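craft table reset, a thread bc I'm avoiding the dishes

1/ dumped every drawer out. 279 bits and bobs, yes I counted, most of it junk

2/ rule from Loretta — if it has no home by January it goes. harsh. fair

3/ big foam board down over the wood first so nothing rolls off or scratchs it. best thing I did all day

4/ little green basket w the slatted bottom gets the small stuff. one basket, thats the limit

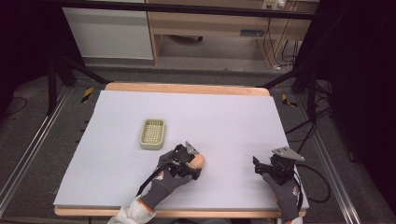

green basket, still empty. orange piece up first

5/ ok dishes now. drawer two tmrw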